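Unit 6 handout: Reading a fault report
Course notes, Amarachi Okafor

Bring the Osberg incident write-up to class. You should have read it twice by now. If you read it once and believed it, read it again.

The short version. A two-armed setup was running a pick-and-place task, small item into bowl. During trial 209 the right arm went past its commanded position, kept going for 2 seconds, and stopped when the operator hit the stop button. No one was hurt. The report, signed by Bevan Lowther, puts the cause down as "transient encoder error, not reproduced."

I don't accept that, and I'd like you to work out whether you do.

6.1 What the report leaves out

"Not reproduced" tells us how hard somebody tried. In this case they reran the task 15 times, with the arm cold, at half speed. The fault showed up at full speed in the middle of a long session. Those are different conditions, and the report never says so.

It also says nothing about cabling. On an arm like this a cable that drags or snags can pull at a connector, and a loose connector can look exactly like a bad encoder in the log. Look at where the cables run at a bench set up for this sort of task, and think about where each one ends up when the arm is at full reach.

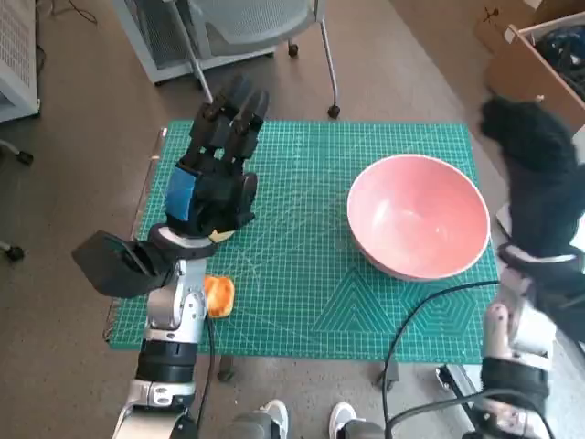

6.2 Where people stand

Lowther writes that the operator was "at a safe distance." No number is given. Ask what the arm can reach, then ask where the operator's feet were. The stop button worked, fine, but it depended on a person who was paying attention. I would not call that a safeguard.

The vendor, Teden, recommends a software speed limit. A limit that lives in the same controller that lost track of the arm is worth very little to me. You may disagree, but argue it.

6.3 For next session

Write one page, no more. Name two causes that fit the log at least as well as the encoder story, and for each one give a test that could prove you wrong. Testing takes up to 30 minutes of bench time in the Onuoha lab, so don't propose anything longer.

"Operator error" will be sent back unless you can say which error.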